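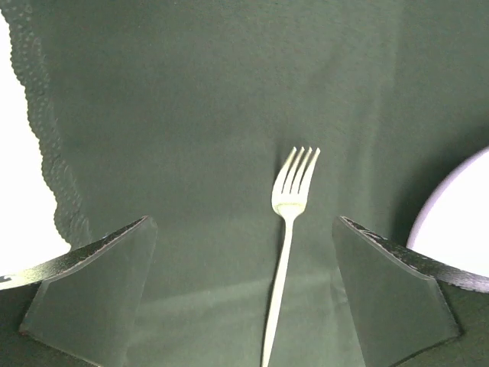
Bralum Players' Association
Minutes of the General Meeting, 2022-04-11

The meeting was called to order by the chair at 7:05 p.m. A quorum of 12 voting members was confirmed. The minutes of the previous meeting were approved as circulated.

1. Spring update to Ullent
The liaison officer reported that the studio has confirmed a balance patch for Ullent. The stamina cost of the heavy dodge will be lowered and the second harbor mission will receive an extra save point. Console players will get the patch after the PC release – no date was given for either. Members asked that the liaison officer raise the problem of lost co-op progress again, as it was not covered in the studio's reply.

2. Fall tournament
The events officer presented a plan for a one-day Wurkow tournament in October. Entry would be limited to 35 teams, with group rounds in the morning and a knockout bracket after lunch. The hall deposit is $200, payable on booking.
A member questioned whether the older Wurkow map set should be used, given that newer players have not had access to it. After discussion it was agreed to use the current map set only.
Motion: to approve the deposit and open registration to members first. Seconded. Carried, with two abstentions.

3. Server costs
The balance of the server fund stands at $465. The current contract for the Tsikata community server runs to the end of the year. Two members spoke in favor of moving to a smaller plan, and one noted that weekend traffic has made the server slow to join. The matter was tabled until usage figures are available.
Action: server administrator to bring usage figures to the next meeting.

4. Conduct rules
The wording of rule 6 (voice chat) was amended to read "during any match hosted by the Association" in place of "during tournament play." Approved without objection.

5. Other business
A request to add a retro night to the calendar was referred to the events officer. Members are reminded that loaned controllers must be signed back in at the desk.

The meeting was adjourned at 8:40 p.m.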